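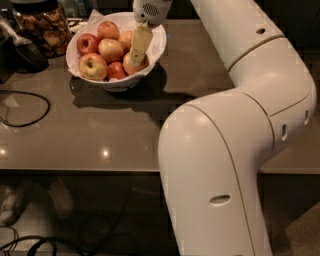 Slide 1 - the arm over the fruit bowl, kitchen table, Dultness open day

Good afternoon, everybody, and thank you so much for coming back in from the coffee. I'll leave this one up while you find your seats.

So, the kitchen table. We had 215 visitors through in January, and I think nearly all of them ended up at this table sooner or later, leaning in over the apples. (Pause - let them look at the gripper.)

Aminu Tijani ran the demonstration for us, 15 minutes a turn, and he was wonderfully patient with the questions. The one we heard most was "will it bruise them?" - and I do love that people worry about the fruit first!

Say thank you to Tondlow for the room. Then on to slide 2, Aminu takes over at 3.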